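# 井下瓦斯超限后的断电、撤人与恢复送电：班组操作步骤 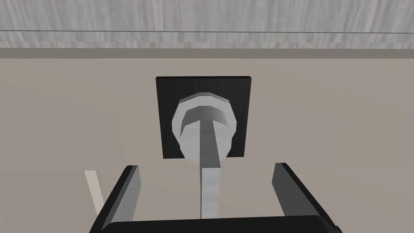 *阅读时间：9 分钟*

本文写给采掘班组长、瓦斯检查工和井下电工，讲的是工作面瓦斯浓度超限以后，从报警到重新送电之间每一步怎么做。煤与瓦斯突出、火灾和爆炸后的抢险不在本文范围内，那些情况按矿上的应急预案执行。各矿的作业规程如果比本文更严，以本矿规程为准。

文中的设备名称沿用 Koubek 矿的叫法：监控主机是 Clomberg，便携仪是 Okex，调度电话系统是 Endov。换成别的型号，步骤一样，按键位置不同而已。

## 开工前要确认的事

接班时先做下面几项，做完再进工作面。

1. 打开便携仪，在新鲜风流里看零点。零点不归零的，换一台，不要带病下去。
2. 到工作面甲烷传感器下方，把便携仪举到同一高度，对照两个读数。差值超出允许误差时，以读数大的为准，并立即报调度室。
3. 看传感器的吊挂位置。掘进面的传感器容易在放炮前被挪走，放完炮忘了挂回去，接班时一定要看。
4. 试一次电话。拨调度室，报自己的姓名和地点，听到复述再挂。
5. 查局部通风机的开停记录，问清上一班有没有停过风。
6. 走一遍撤离路线，看风门能不能正常开关，路上有没有堆料。

第 2 项最常被省略。Koubek 矿去年 10 月有一个班没有对照读数，传感器的进气口已经被煤尘糊住，主机上一直显示正常，直到瓦斯检查工巡回到那里才查出来。

## 第一步：停止作业

传感器报警或者便携仪报警，都按报警处理，不要等两个一起响。

- 采煤机、掘进机司机立即停机，把隔离开关打到断开位置。
- 打眼的停钻，钻杆留在孔里，不要硬拔。
- 装药没有完成的，停止装药，由爆破工看管好雷管和炸药，按规程处理。
- 任何人不得敲打金属构件，不得拆开矿灯。

班组长在这时候只做一件事，就是喊停。原因留到撤出以后再查。

## 第二步：确认断电

监控系统达到断电浓度时会自动切断控制区域内的电源，但是自动断电之后还要有人确认。

1. 看工作面内设备的指示灯是否全部熄灭。
2. 电工从撤离路线经过配电点时，看馈电开关是否在分闸位置。配电点本身处在超限区域内的，不得停留，也不得操作，由调度室通知上一级断电。
3. 向调度室询问馈电状态。主机上如果显示“断电命令已发出、馈电仍有电”，说明断电失败，必须从上一级切断。

局部通风机的电源不在切断之列，除非它所在的位置本身也超限。误停局部通风机会让瓦斯继续积聚，恢复起来要多花几个小时。

## 第三步：撤人

撤离时逆着进风方向走，也就是朝新鲜风流来的那一边走。班组长走在最后。

- 先通知最里面的人。噪声大、听不清喊话的地方，用矿灯打信号，本矿规定是左右横晃。
- 回风侧有人作业的，由调度室用广播和电话同时通知。
- 撤到进风巷的集合点以后，按出勤牌逐个点名，缺人马上报告。
- 在通往超限区域的所有路口设栅栏，挂警示牌，派专人站岗。

站岗的人要站在栅栏外侧的新鲜风流中，便携仪保持开机。没有接到班组长当面交代或调度室的命令，不得离岗，也不得放人进去，包括矿领导。

什么时候需要戴自救器？单纯的瓦斯超限、风流正常时，随身携带即可。如果看到烟、闻到异味，或者听到异常声响，马上戴上，并且走的时候不要摘下来说话。

## 第四步：向调度室报告

报告尽量短，按固定顺序讲：

> 我是 201 掘进面班长。传感器报警，已停机，已断电。人员已撤到进风巷集合点，点名齐。栅栏已设。局部通风机正常运转。

顺序是地点、现象、断电、人员、警戒、通风。Koubek 矿的通风区技术员 Uriel Rosales 编过一张卡片，把这六项印在上面，塑封后挂在每部电话旁边。没有卡片的矿可以自己做一张，字要大，灯光下能看清。

讲完以后不要挂机，等调度员复述一遍。复述有错当场纠正。

## 第五步：查原因

查原因由通风部门带队，瓦斯检查工和电工配合，其他人留在集合点。常见的原因有这几类：

| 原因 | 看什么 | 怎么处理 |
|---|---|---|
| 风筒脱节或破损 | 沿风筒从外往里走，听漏风声 | 接好、补好，测出风口风量 |
| 风门未关 | 两道风门是否同时打开，闭锁是否失效 | 关门，修闭锁 |
| 落煤量过大 | 割煤速度、放炮后的煤堆 | 降低速度，分次放煤 |
| 抽采系统故障 | 管路负压、孔口积水 | 放水，检查接头 |
| 遇地质构造 | 煤层变软、顶板破碎 | 停掘，由地测部门出意见 |
| 传感器误报 | 与便携仪和光学瓦斯检定器对照 | 更换传感器，旧的送检 |

进入时至少两个人，前后拉开距离，前面的人边走边测。先测顶板附近，再测腰部，最后测底板。读数往上走就停下，退回来报告，不要抱着“再看一眼”的想法往前走。

判定为误报也要留记录。同一台传感器反复误报，多半是安装位置有淋水，或者超过了标校周期。

## 第六步：排放瓦斯

风流正常、原因已经消除时，浓度一般会自己降下来，在外面等即可。停过风的巷道要按排放措施来做，措施由技术负责人批准，班组不能自行排放。

现场控制的要点：

- 排出的风流与全风压风流混合处，浓度不得超过 1.5%。在混合处设专人用便携仪连续看。
- 用风筒接头的开合程度来控制送入的风量。开始只开一条缝，读数稳定以后再慢慢合上。
- 回风经过的全部区域停电、撤人，路口站岗。
- 严禁“一风吹”，也就是一次把全部风量送进去。

一条长 80 米的独头巷，停风一个班以后排放，通常需要约 90 分钟，赶不得。

## 第七步：恢复送电

送电的顺序和断电相反，从外往里，一级一级来。

1. 瓦斯检查工测工作面、回风流、各台电气设备及开关附近的浓度，全部低于规定的复电浓度，并稳定一段时间。
2. 检查结果写在瓦斯牌板上，同时报调度室。
3. 调度室下达送电命令，电工复述后执行。
4. 人工复电。监控系统不得设成浓度下降后自动复电。
5. 每送一级，停下来看馈电状态，再送下一级。
6. 设备空转试运行，正常以后撤岗、拆栅栏，人员返回。

送电前电工要检查防爆外壳。盖板螺栓缺一个、弹簧垫圈没压平，都按失爆处理，不准送电。

## 记录怎么填

记录在当班升井以前填完，不要拖到下一班。内容包括报警地点、最高浓度、持续时间、断电范围、撤离人数、原因、处理办法和送电时间。时间以监控主机为准，手表时间不要写进去。

便携仪的读数和主机曲线对不上的时候，两个都写，后面注明差值，由通风区判断。涂改的地方划一道线，旁边签名，不要用修正液。

Koubek 矿每周四把一周的超限记录调出来过一遍，重点看同一地点重复出现的，列入下周的检查安排。

## 几个常问的问题

**浓度只超了几秒钟就下来了，还用撤人吗？**
要。按超限处理，查清原因以后再复工。

**报警时正好在运料，车停在巷道中间怎么办？**
停稳、打好阻车装置就走，不要为了把车开到车场而继续送电。

**传感器正在标校，响了算不算？**
标校前应当先通知调度室并做好登记。登记过的，按标校处理。没有登记的，一律按真报警处理。

**便携仪没电了能不能先借一台用？**
可以借，但要在新鲜风流中重新看零点，并把仪器编号写进当班记录。借来的仪器升井后交回灯房，由灯房充电到 100% 再发出。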